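2021-09-13

**Quiet hour for autistic shoppers starts in Stasdale**

The Gandel supermarket in Stasdale will keep a quiet hour every Monday from 9 in the morning. Music is switched off and the lights are made lower. Shoppers do not need to show any paper or explain themselves.

The idea came from Mateja Dervishi, who is autistic and wrote to the store in May. Her letter was signed by 734 people — most of them live in Stasdale or Plaltolbridge.

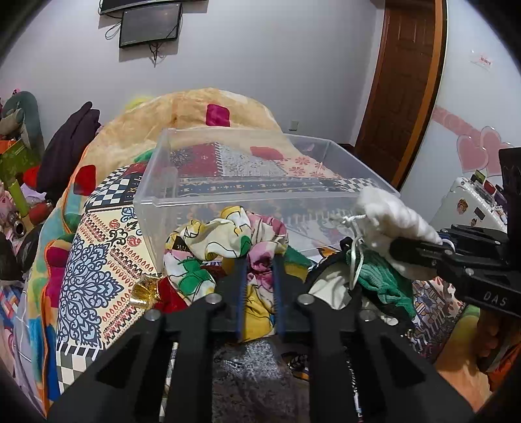

## Two more stores may follow

Store manager Ljubica Trajkovski said that the staff had a training of 2 hours with autistic adults. Gandel will decide before winter if its stores in Plaltolbridge and Beaulieu can do the same.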